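Kitchen notebook, November, started 6.40 in the morning

Overnight French toast bake, again. Third go at this one and I'm still not convinced the overnight part does anything. Everybody who writes these recipes swears the bread needs the full night in the custard. I've never seen one of them bake a short soak next to a long one, so that's today.

Two dishes, same loaf, the plain white from the Wukham bakery, bought the day before and left out in slices on the rack. 490 g of bread in each dish once the crusts were off. Seven eggs to a dish, whole milk, a splash of cream, pinch of salt, vanilla. Dish A put together last night before bed, covered, bottom shelf of the fridge. Dish B put together this morning while the oven warmed up, so call it half an hour.

Oven set to 180 as usual. The Trurkis thermometer says 188 on the middle shelf after it settled, and I believe the thermometer more than the dial. Didn't correct for it. If I start fiddling with the dial now, none of the earlier notes are any use.

Weighed both dishes before they went in. A came out a bit lighter than I'd expected, which I put down to custard left on the whisk and the side of the jug. Must scrape the jug properly next time or stop pretending the weights mean anything.

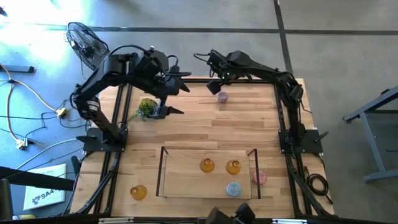
Both in at the same time, A on the left, B on the right, swapped over halfway. B started to puff first and browned sooner along the back. A sat there looking pale and sulky and then caught up in the last ten minutes. B was already close to room temperature when it went in and A was straight from the fridge, so that may be all it is. Should have let A stand on the side for a while. Bad planning on my part – I wanted breakfast.

Cut both after 16 minutes' rest. A: even all through, soft, a bit like bread pudding, no dry bits. B: nice top, custardy at the bottom, and two or three slices in the middle still plainly bread. I'd have eaten either. Asked the others at the table which was the overnight one without telling them, and they split down the middle. One changed their mind after seconds, so I'm not leaning on that too hard.

The sugar topping is another matter. The Jarach recipe has you put it on the night before. I did that with A and it had melted into a wet brown layer by morning. It baked up chewy in places and simply vanished in others. On B it went on just before the oven and stayed crunchy. Whatever else is true, the topping goes on last. I don't care how pretty the photo in the book is.

Also tried the Ueda dish liner in A, which claims nothing sticks. Things stuck. Less than in B, where I'd only buttered the dish, but it still wanted a soak in the sink, and it wrinkled at the corners so custard ran underneath. Won't buy it again at that price.

For next time: same bread, both dishes brought up to the same temperature first, both toppings on at the end. Press the slices down in the short-soak one, and try an hour instead of half. Check the thermometer in boiling water before blaming the oven. Get more eggs.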